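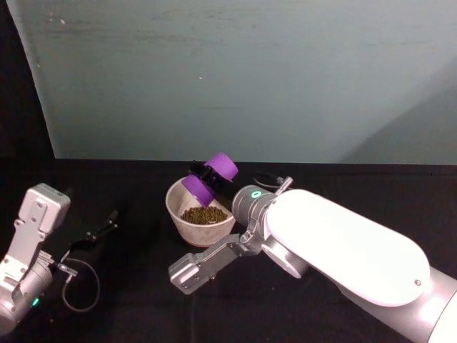 Filed under: Kitchen, Garden & Odds and Ends

July 4, 2020

I have fallen completely for dried beans and I want everyone to come with me! It started when the shop in Tarham ran out of tins and I came home with a big paper sack of borlotti from Trernetti instead, a bit grumpy about it. Two months on I haven't bought a tin.

The texture is the thing. A bean you've cooked yourself is creamy all the way through and the skin just gives, and then there's the broth — thick, savoury, lovely with a heel of bread. I soak mine overnight with a good spoonful of salt (yes, salt, ignore the old warnings) and simmer them very low with a bay leaf and half an onion. Fresh-ish ones take 43 minutes on my hob. The old bag from the back of the cupboard took 3 hours and still squeaked.

Mung beans are my weekday favourite as they don't need soaking at all. I do 100g with ginger and plenty of cumin, then stir in spinach at the end.

I've also sown 2 rows of a climbing bean called Trulska up the back fence. Flowers already, so I'm hoping for pods in August. Will report back!

More from the blog
Rhubarb, again
A wet walk to Dumlao
What I do with stale bread
Sowing peas in guttering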